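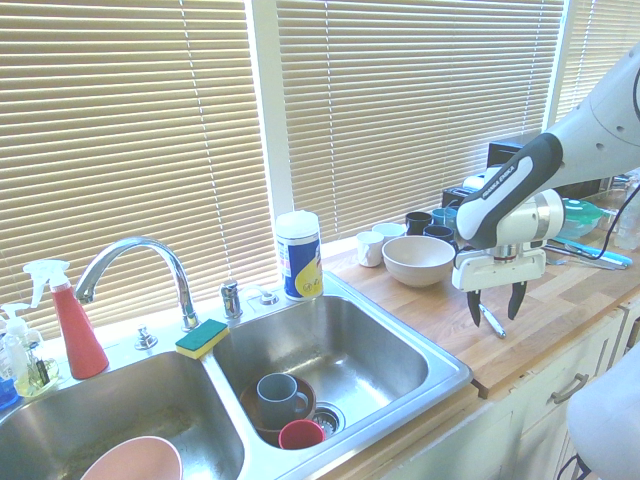

Subject: Re: [stornard-robotics] Open day at the Giron workshop, what to expect?
To: stornard-robotics list

Hello all,

I went to the open day in November and said I would write something up for those who couldn't make it. I'll answer the questions from last week's message as I go.

> Has anyone on the list been to one of the Giron demonstrations?
> I'm thinking of booking for the next one but it is a long drive
> from Brudov and I'd like to know first whether it is a proper
> working session or just slides. Also, do they let you see the
> arm doing anything outside a cage with coloured blocks?

It is a working session. There were slides for the first quarter of an hour and then we went through to the kitchen, and that is where we stayed until the tea break. The arm is a Franka Emika, set up at the end of a normal worktop next to a double sink. No blocks anywhere. They were using mugs, a plate, cups, bowls and cutlery, with the usual bottles and a sponge left out by the tap. The worktop is wood and the sink is steel, which came up in the questions afterwards as people wanted to know about reflections. The answer was that the blinds stay down during the day and they put up with what light still gets through.

> How close can you get, and is there any chance to ask things
> while it is running?

You stand behind a line of tape on the floor, 2 metres back. There is a screen on the side wall if you are behind someone tall. You can ask questions between runs but they prefer you to keep quiet during one, as the operator is talking to a colleague at the desk. I thought that was fair enough.

We were shown three tasks. The first was picking up a piece of cutlery from the worktop, the second was moving a mug out of the sink and the third was standing up a cup that had been laid on its side. The cutlery was the one that gave trouble. A thin handle lying flat on wood leaves very little for two fingers to get hold of, and it took several goes. The mug went well apart from one run where it was gripped by the handle and swung about. The cup on its side was done twice and I only saw the second one properly.

> Is the Ragnarsson software part of it or is that a separate day?

It is part of it, but only the last half hour. They replayed some earlier runs and showed how they are marked up. They have 666 runs from that one kitchen so far and go through them by hand, which sounded like a lot of work. If the software is your main interest I would wait for the spring session, as they said it will get a whole morning then.

> Cost, parking, anything else worth knowing?

Free, but you have to book. Parking is behind the building and fills up early. I ended up by the Stornard road and walked back, no great hardship. The room is warm once it has people in it, so leave your coat in the front office. Tea and biscuits are provided, lunch isn't.

I would go again. If you can share a car from Brudov it is worth the trip, and there are 3 of us on this side who might do the same in spring. Reply to me off list if you want a lift from Stornard.

I have the handout as a scan and can send it to anyone who asks. It is too big to attach here.

Regards,
a list member in Stornard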